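Nov 25, 2025

Commissioning log, Plilleddale array, second week on site. Frost until mid-morning, then low cloud. Peak output for the day was poor and I did not expect otherwise.

String testing on the lower field finished before lunch. Open-circuit voltages were all within tolerance except on combiner box 6, where one string read low by the equivalent of two modules. I walked the row and found nothing visible: no cracked glass, no loose connector, no chewed cable. Thermal imaging would settle it, but the camera needs a decent level of sunlight on the panels to show anything useful, and there was none. I have isolated the string and tagged it. If the forecast holds I will repeat the test tomorrow at noon.

Insulation resistance on the same box was fine. That rules out water in the junction boxes as the first suspect and leaves a bypass diode, or two modules left out of the series run by mistake. The as-built drawing from Brondach shows the correct number in the row. The drawing also shows a gate in the eastern fence that does not exist, so I place limited trust in it.
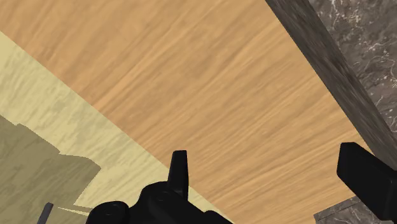
The row spacing question has come back. Studton want to know whether the upper field can be packed tighter in phase two, and have asked for a shading estimate at the winter solstice. I ran it this evening on the existing ground survey. At the current pitch the front row begins to shade the one behind it in mid-afternoon, and the edge of the shadow climbs the lower cells at an angle because the field falls away to the west. On the plot it is as hard a line as the one where the orange wood meets the pale yellow, one tone stopping dead and the other starting, running down on the slant. The inverter does not see it so cleanly. Once the lowest cells are covered, the bypass diodes cut in and a third of each affected module drops out together. Modules mounted in landscape would lose less in this case than modules in portrait, for the same area of shadow. The frames already delivered are portrait.

My recommendation will be to keep the pitch as it is. Closing it up gains a row and loses more than that row produces between November and the end of January. Over the full year the sums are closer, and if Studton only care about the annual figure they may overrule me. I would want the tariff before arguing further, as winter units are worth more under some contracts and I have not been shown theirs.

Inverter firmware: updated on all units in the lower field. One refused the first attempt and reported a checksum fault. It accepted the second attempt after a full power cycle with the DC side isolated. I have noted the serial number in the site folder. The communications link dropped during the update and the logger now shows a gap of 58 minutes. The yield counters are held in the inverters themselves, so no energy data should be missing, but the gap will appear in the acceptance report and someone will ask about it. I will write a line in the remarks column now and save the phone call.

Transformer oil temperature normal. Earth resistance at the substation measured again, same value as in March, when the ground was much drier. I had expected it to come down. I will check the test lead and repeat with the spikes further out.
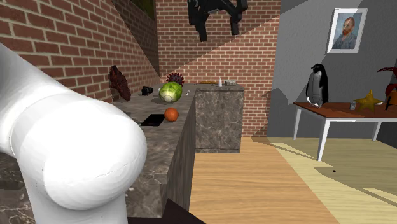
Salem wrote back late in the afternoon that the portrait frames could be turned with a different clamp and no new steel, provided the purlins were moved up by one set of holes. I had not considered the purlins. Salem added that the wind loading would need to be run again for the end bays, and that the change was hardly worth making for fewer than ten rows. There are more than ten rows in the upper field, so I have asked for the clamp data sheet and a price. Any saving has to be set against the labour of moving the purlins on slopes where the lift will not go.

Torque check on the module clamps: 173 sampled, 2 under value, both in the same bay and both corrected and marked with paint pen. I extended the check to the bays on either side and found no others.

Outstanding for tomorrow: low string on box 6, earth resistance repeat, the missing gate, labels for the DC isolators. The labels supplied are paper with a plastic film and are already lifting at the corners. Engraved ones should have been ordered at the start. Need more cable ties, the black ones, long.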